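Notebook, block cell, March

Wrote up the house rules for the stacking bench again. The old sheet had grown to 25 items, some of which contradicted each other, and one of which was a phone number. The new one has 11 and fits on a page you can read while holding a tray.

Things I want on record before Amr edits them into politeness:

Marker IDs. Every printed face gets an ID from the list and the list lives in one place. We have 353 IDs assigned and I would bet lunch that a few are assigned twice. If you reprint a face, it keeps its old ID. If you retire a cube, peel it or bin it. Do not put it back in the drawer "for testing." That drawer is how we lost most of an afternoon at Haverford.

Trim on the dashed line. The margin is part of the marker as far as the detector is concerned, and a face trimmed tight to the black will read fine at your desk and fail under the bench lights. Leave the white alone.

Approach. Fingers open all the way before descending, straight down for the last stretch, no cleverness. The wrist view has to show the cube between the fingers before anyone enables close. "It was there last time" does not count as a check.

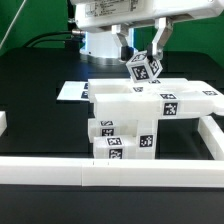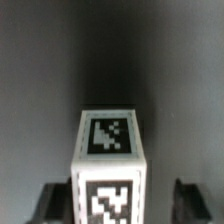
Release height. The Zesidell procedure says to let go on contact. Ours said "just above," which three people had read three ways. I've written it as contact, confirmed by force, then open. Amr Samir thinks the threshold is too low and he may be right, but he can argue with a number now, which is progress over arguing with an adverb.

Speed. 120 mm/s anywhere over the structure, less if you like. The cap goes in the config, where it can't be forgotten. I found two scripts that set their own, both mine.

Rails. They stay on during runs. They are there to stop a dropped block from touring the building and they are not a safety barrier, so please stop calling them one in the risk sheet. The safety part is the e-stop and you not leaning in.

Logging. Save failed placements with the same care as the good ones. The Muter runs have a suspiciously perfect record and I know for a fact that they weren't perfect – I was on my knees picking up blocks.

Still open: who signs off a change to the rules. Masusgate wants a form. I suggested initials in the margin of this notebook and got a long look.

To do: check the ID list for duplicates, move the speed cap, reprint the worn faces, take the phone number off the wall copy. Ask Amr whose number it is first.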